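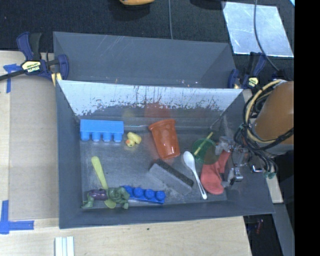
Dellance gray storage bins, set of 2: my long, rambling review

I bought these for the stuff that doesn't belong anywhere. You know the stuff. The rubber duck that lives in the bathroom until it doesn't, the one plastic cup the kids fight over, a spoon from the picnic set, big chunky building blocks, erasers, a sock. For years all of it went in a wicker basket by the couch, and the wicker basket finally gave up on me in September (the bottom fell out while I was carrying it up the stairs, thank you very much). So I went looking for something with a solid floor and no little twiggy bits to snap off, and ended up with the Dellance pair in gray.

I've had them long enough now to have opinions!

What you get

Two open bins, same size, same gray, and a folded sheet of paper with a drawing of how to stack them. No lids. I had somehow convinced myself there were lids, went back to the listing, and no, lids are sold separately and were out of stock when I looked. I've decided I don't care. A lid on a bin like this just becomes another thing on the floor.

Size and shape

The sides slope, so the top is wider than the floor. I went back and forth on this. The good part is that you can see everything at a glance and get your hand right down to the bottom without scraping your knuckles, and a small kid can too. I can spot the yellow duck from across the room, and the orange cup, and that coral-red sock-shaped thing that has been waiting for a partner for I don't know how long. The less good part is that you lose floor space. If you measure your shelf by the rim you'll think you're getting a lot more bin than you are. Measure the bottom as well, please, if you're buying these for something with square corners like books or board games. They're wrong for books. I tried.

For toys and odds and ends they're great. Things tend to slide in toward the middle and lie in one layer if you don't overfill, and one layer is the whole secret with a junk bin. As soon as you have to dig, you dump, and as soon as you dump, it's all over the rug. My rule now is that when I can't see some floor, something has to leave.

The finish (my main gripe)

OK so this is where the stars came off. The gray scuffs. Mine has a sort of metallic look on the floor and it's all scuffed up, and the upper part of one inside wall looks pale, whitish with a bit of blue, with jagged dark scratches where the light part meets the gray. The other bin has thin pale scratches on its walls and little specks down low. I'm not running a gravel pit over here! These hold rubber ducks and plastic cups!

I tried a damp cloth, then dish soap, then one of those white melamine sponges, which I wouldn't do again because I think it left the wall duller than before. A friend swears by the Nuvar cleaning paste for this sort of thing and I did buy a tub, but I chickened out after the sponge business and it's still sealed under the sink. If you have used it on these, leave a comment and tell me before I ruin something.

Does it bother me day to day? Not much. From the couch you just see a gray bin full of colorful stuff. But if you're picturing these on an open shelf in a nice white living room looking like the catalog, lower your hopes a little. The shiny bits of the wall do pick up colors from whatever's inside, and my daughter thinks the blurry red reflection over the orange cup is the best feature of the entire product. So there's that.

Toughness

No complaints. They've been dropped, kicked, sat in, and used as a boat on a hardwood hallway (2 passengers, both yelling). The rims are fine and nothing has cracked. The listing says they hold up to 247 ounces of "play sand or similar," which is such a weirdly exact number that I almost trust it. I have no plans to test it. I did carry one full of wooden train track down to the basement and the sides flexed a little in my hands, though they went right back once I put it down.

Noise

Dumping a plastic spoon and a few blocks into one of these first thing on a Saturday is LOUD. Way louder than the wicker ever was. I cut a piece of felt for the bottom, and it helped for as long as it stayed flat, maybe a week. Then somebody wore it as a cape. If you live above someone, buy the thick stick-on kind and be done with it.

How we use them

One bin is in use and the other one sits behind it on the table while I sort. I pick up everything on the floor, put it all in the front one, and then go through it after dinner. Kitchen things go back to the kitchen (there is always a spoon, and lately the green cup too). Blocks go to the block tub. Socks go to the laundry. Whatever's left that belongs together gets moved to the back bin. It takes maybe ten minutes if I don't stop to wonder where on earth we got a little green and purple figure, which I do wonder, every time. I don't remember buying it. My kids claim it was a party favor.

Having a matching pair is better than I expected for this. I used to sort into piles on the table and the piles would drift into each other. Now there's a wall in between.

Versus the other ones I looked at

I had the Karunaratne fabric cubes before the wicker. They fold flat and they're quiet, but they sag as soon as there's anything heavier than a stuffed animal in them, and one yogurt spill finished ours off. You can't hose down fabric. You can hose down these, and I have, in the driveway, and dried them upside down on the steps.

The Lirkolano tubs are the ones my sister-in-law has. Hers still look new, I'll admit it, and they come with lids. They're also quite a bit more money and the sides are straight up and down, so the little ones end up tipping the whole tub over to get at the bottom. If scratches would drive you nuts, though, spend the extra.

I know there are something like 3,000 reviews of these already and half of them say "great bin," so I'll try to be more useful than that. Buy them if you want a tough, easy-to-see-into, easy-to-wash catchall for a house with kids in it. Skip them for books, for a fancy shelf, or for a room right over somebody's bedroom. I'm giving them four stars, and it would have been four and a half if the site let me. I'd order a second pair for the garage too, but only once the darker gray comes back in stock, so the scuffs out there can be the garage's problem.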